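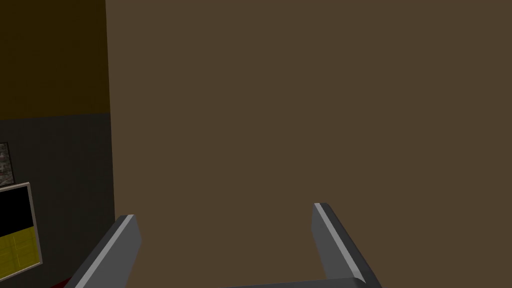
So I finally signed up for the Midstead spring walk, the long one this time! I did the short loop in January with Paraschiva Manole (hi P!) and we talked so much we missed the turn at Escobar and ended up behind the feed store. Great day, sore feet.

The long route climbs 2375 feet, which sounds awful, but it's spread out and there's a bakery halfway. I've been doing the hill behind my house before work, two laps if I get up on time, one if I don't. Mostly one.

Shoes are my big question. My old pair has a split along the left toe and I'm scared to break in new ones this close to the walk. Anybody had luck with thicker socks and tape? Tell me in the comments, I'm heading to the store on Saturday.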